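From: Dorota Szulc
To: clarusell-club list
Subject: Re: [clarusell-club] Desk-tidy entry for October, are we in?

> Hi all, the desk-tidy routine is in good shape. Put the basket in the middle,
> scatter the office stuff, press go, and the arm clears the table. Trindik
> confirmed the slot for our team of 4. I'd like to send in the entry form
> tonight and list the task as "general sorting of office supplies." If
> anyone objects, speak up before 9 pm.
>
> Lisover team

I object, so I'm speaking up.

I don't doubt the hours you put in. My problem is the word "general." Your log has 200 runs in it and I read through the whole thing last night. Most of those runs start from the same few layouts, with the basket square in the middle near the far side of the table and one or two things lying next to it. That's a nice demo. It doesn't tell me what happens when a judge drops a handful of pens wherever they feel like it. 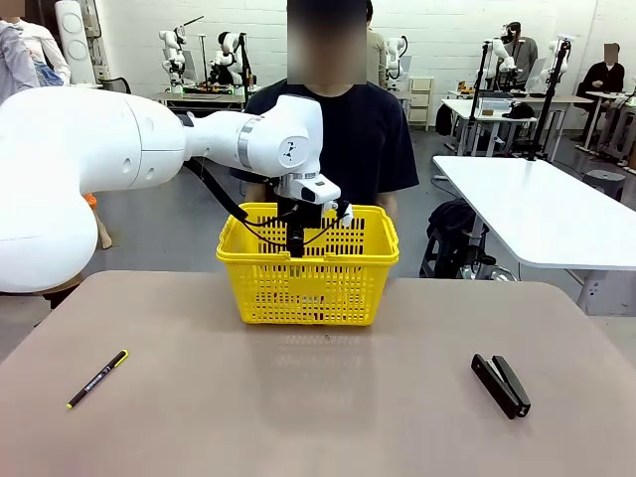
And they will do that. I was at the Trindik round last year when the Kozłowski group had their turn. They had practiced one layout for weeks, the judge turned the bin sideways, and their arm spent 35 seconds closing on air. They were good students with decent code. They wrote "general" on their form too.

The other thing is how we score a run. The log says "success" if the object ends up off the table. I can't find a line anywhere for how it was held, or whether it went in on the first try. If we needed 2 grabs for a stapler I want that written down, even if the rules don't ask for it.

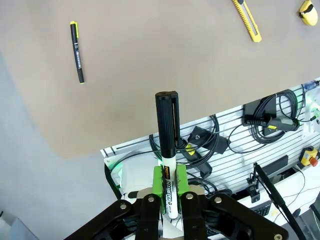
Grasping is where I'm least convinced. Everybody likes to show off the pens, and fine, a pen is a friendly shape. Held upright between the green pads, the Pentel looks as neat as you could want. But the same table has a utility knife and a tape measure on it, and I'd like to see the numbers for those listed separately before we claim "office supplies." A tape measure is fat and heavy for its size. The knife is flat. I don't believe one grip setting covers all of them, and the config file only has the one.

What I'd accept: change the form to "sorting of pens and small desk items, basket position fixed." Less exciting, yes. If you can show me a fresh batch with the basket moved between runs, and with a first-try column in the log, I'll withdraw all of this and help you write the longer version.

Also, could whoever edited the wait time before release please put a comment next to it? It went from 2 to 4 seconds and I have no idea why.

I can stay late tonight if somebody wants to go through the log with me.

Dorota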